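Mandidley Home Repair and Reuse Program
Second progress report to the Karaki Fund
Prepared by Rungnapa Srithong, program coordinator

1. Where we are now

This report covers the months from March to June. In our first report we wrote mostly about finding a place and signing the lease in Jaston. Now we can write about the work itself, which started in the first days of March and has continued without a break, except for the week when the water pipe in our street was replaced.

The purpose of the grant did not change. We teach adults from Jaston and the nearby villages to repair household textiles and simple furniture, and we help them to sell the repaired things or to use the skill for paid work. The evening course is the main part. The second part is the Saturday-style open repair hours, which we moved to a weekday evening after the first month, when the participants asked for it.

2. The course

We received 46 applications and accepted 27 people. The choice was not easy. We gave places first to people without work and to people who care for a family member at home, as we agreed with you in the plan. The others are on a waiting list for the autumn group, and Tamara Bratu wrote to each of them personally.

The lessons are from six to half past eight in the evening. Tamara teaches the textile part: mending by hand, replacing zippers, shortening and lining curtains, covering chair seats. Samran Thaweesak teaches the furniture part. He began with gluing loose joints and cleaning old finish, and only in May went on to seat webbing, one month later than the plan says. He thought that the group was not ready before, and I agree with his decision. Two lessons on upholstery springs are therefore moved to September.

Attendance was good in March and April. In May it became weaker, because the planting season takes many people to the fields until dark. We now repeat the most important lesson of each week on a morning, and this helped.
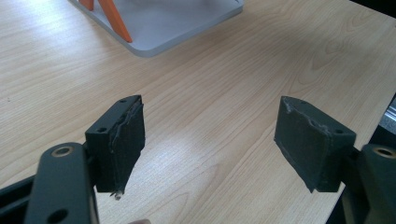 A difficulty which we did not expect was the language of the printed materials. We had bought a set of pattern sheets that use trade words, and many participants could not follow them even when they were very skilled with their hands. Buppha Boonyarit rewrote the sheets in plain words and made new drawings. She finished the textile sheets in April and the furniture sheets are half done. We would like to share them with other programs when they are complete, if the Fund has no objection.

3. Open repair hours

During the open hours any resident can bring a thing and repair it together with a course participant. Most people bring clothes, bedding and kitchen chairs. Electrical things we refuse, as our insurance does not include them, and some visitors were disappointed about this. There is now a notice at the door and also on the town website.

The open hours gave us something we had not planned. Three participants were asked by visitors to do paid work at home, mainly curtains. We did not take any part of this money. Amnuay Jitpraphai prepared a one-page guide about setting a price and writing a simple receipt, and he sits with everyone who wants to go through it slowly.

4. Selling point in Grurero

The shelf in the Grurero market hall opened in May. It is smaller than we were promised. The market office gave the corner place to another tenant, and we received the one beside the stairs, where fewer people pass. I protested by letter and had a polite answer but no change. The rent was reduced a little after this.

Cushion covers and mended baskets sell well there. Furniture does not sell, as people do not want to carry a chair down the stairs and to the bus. From July we will show only photographs of the furniture, with a telephone number, and keep the pieces in Jaston.

5. Money

Spending follows the budget in most lines. Thread, fabric and webbing cost less than planned, thanks to the remnants we get from a curtain maker in Grurero. Transport cost more. Amnuay makes the trip to the market with his own car, and the amount we had set for fuel was too low from the beginning - this was my mistake in the application. I ask for permission to move the money saved on materials to the transport line. The total stays the same.

The full table of costs, with copies of the receipts, is in the attachment. One receipt for wood glue is missing, and the shop has promised a copy.

6. Staff

Samran will be away for the whole of August for family reasons. As there are no lessons in that month, we do not need a replacement. Tamara has asked to work fewer hours from autumn, and I am discussing with Buppha if she can take one evening in the week. She would need a small contract for teaching, which today she does not have.

7. Until the next report

In July we finish the course with the last four lessons and an exhibition day in the town library. Everybody will bring one thing from before and show how it was repaired. The head librarian kindly gave us the reading room free of charge. You are warmly invited, and I will send the hour when it is confirmed.

In August we will clean the workroom and repaint the storage shelves, and Buppha will finish the sheets. Letters to the people on the waiting list go out in the same month.

From your side we need a decision on the transport money before the end of July, and an answer about sharing the sheets whenever it is convenient for you.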